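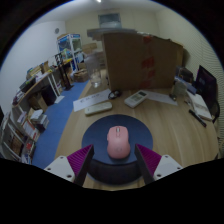

Issue 70, page 3

Why does a mouse need a mat?

A computer mouse has no legs and no whiskers, but it does have one eye. The eye is under its belly. If you turn a mouse over, you will find a small hole with a light or a lens inside. The mouse takes very many tiny pictures of the surface below it, one after another. A chip inside compares the pictures. If the little marks have moved to the left, the chip understands that the mouse has gone to the right, and the arrow on the screen goes right as well.

Some surfaces are difficult for this eye. Clear glass is the worst, and a shiny table can also be a problem. A mat gives the mouse a calm surface, always the same. Wood often works well too, as it has many small lines in it.

A mat can be round or square. Some have a soft part for the wrist, and this part should be at your side of the table. A wireless mouse is pleasant on a full desk, where papers, pens and remote controls already want all the place.

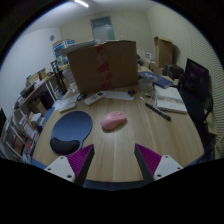 My desk is too full for a mat, wrote Mircea Nistor after our March issue, so must I buy a bigger desk? No, Mircea! Take away first the things you do not need for your work. Your mouse wants only a free piece of table a little larger than your two hands.

Now you can do a small test. Ask a grown-up before you begin.

Open a drawing program. Put the mouse on the bare table and draw a slow circle. Then put the mouse on a mat and draw the same circle again. Try also a sheet of white paper and a book cover. 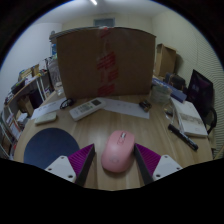 Write down which circle was the smoothest. If the line jumps, the eye could not find enough little marks to follow, or perhaps there is a hair over the hole. Switch the mouse off and clean it with a dry cotton bud. Please never look into the light under the mouse.

Last updated: March

Comments

Guveo: We tried it on the kitchen tiles and the arrow went crazy!

Avram: My circle on paper was better than on the mat. Is it normal?

Clurex: Mine too, but my mat is very old.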